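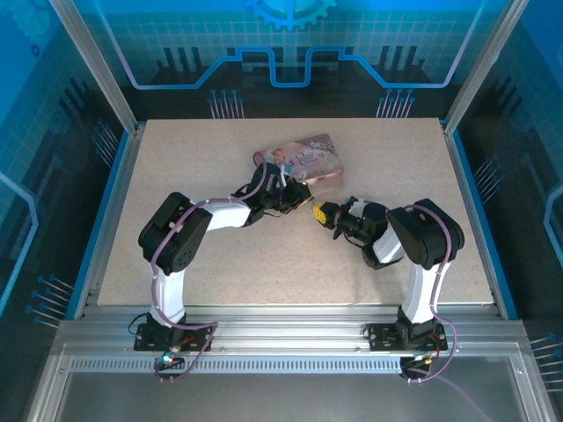 Pourquoi garde-t-on les boîtes en métal une fois qu'elles sont vides ?
Parce qu'elles ferment bien, qu'elles s'empilent et qu'on les trouve trop jolies pour la poubelle.

Chapitre 4
Les boîtes décorées

Je commence par un aveu : j'en ai une vingtaine chez moi, et ma préférée contient des boutons dépareillés que je ne recoudrai jamais. Quand j'ai ouvert ce cours d'arts appliqués, j'ai demandé à chacun d'apporter une boîte de la maison. Su-bin Jang est arrivée avec celle de sa grand-mère, pleine de recettes pliées en quatre, et on a passé l'heure entière dessus (le programme du jour attendra, ai-je dit, et il a attendu jusqu'en mars !).

Ce chapitre parle du couvercle plus que du reste. C'est lui qu'on voit sur l'étagère, lui qui porte le décor. Prenez une boîte rectangulaire rose et lavande, un personnage illustré, quelques mots en lettres cursives très ornées : avant même de lire, on s'est déjà fait une idée de ce qu'il y a dedans. Des biscuits ? Du papier à lettres ? Je vous laisse parier, on y reviendra à la section 4.2.

Nous verrons d'abord comment l'image arrive sur le métal. Ensuite viendra la couleur, avec une étude de cas que j'aime beaucoup, celle de la maison Ollance, qui avait tiré 3000 boîtes d'un rose jugé trop pâle et les a quand même vendues. Amos Nakamura, qui y dessinait les couvercles, m'a prêté ses croquis : vous les retrouverez en fin de chapitre.

Avant de tourner la page, allez chercher une boîte chez vous. Posez-la à plat, regardez-la une minute, puis notez dans votre cahier ce que vous avez remarqué en premier : la couleur, le dessin ou les lettres.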